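Student Project Report: Automated Order Packing at the Etside Warehouse
Author group: Zultum project, spring term

1. Background

Cosville is a grocery delivery company. Its warehouse in Etside packs mixed orders by hand, with fresh produce and packaged food going into the same order. The company is looking at a robot arm with a two-finger gripper for part of this work. We were asked to model the picking step in simulation and to find out what the change would mean for the packers.
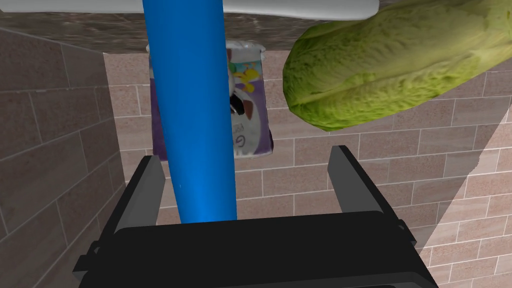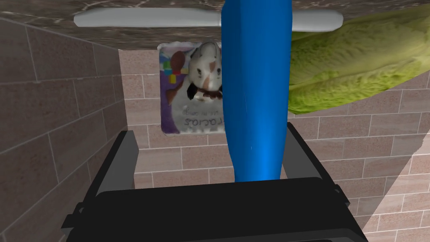

Figure 1. Simulated views from the gripper, with the blue object between the fingers and the package and lettuce behind it.

2. Method

We built the simulation in Feyisa and ran 233 picks with mixed items. We also spent two shifts at the warehouse in May and talked to 16 packers. The interviews were done during breaks and were not recorded, so we worked from written notes.

3. What the packers do now

A packer reads the order, picks the items, checks them and closes the bag. Most of them said the picking is the tiring part - mainly the reaching and bending. The checking takes less effort but more experience. Several packers said they can tell by touch if a head of lettuce is past its best, and they did not think a camera would catch that.

4. What would change

Under the company's plan, the arm takes rigid items first. Packers would keep the fresh produce and the final check. Each station would also need someone to clear stopped picks and restart the arm. Of the packers we talked to, 7 said they would like that job if training came with it. Others were worried about pace. At present they can slow down when an order is awkward, and they did not want the arm to set the speed for them.

The supervisors mostly asked about shift sizes. We could not answer this from our data.

5. Limits

Our model does not include damaged packaging or items that roll after being placed. Soft produce is treated as a solid shape, so our results for lettuce should not be used for planning - they only show whether the gripper can reach it.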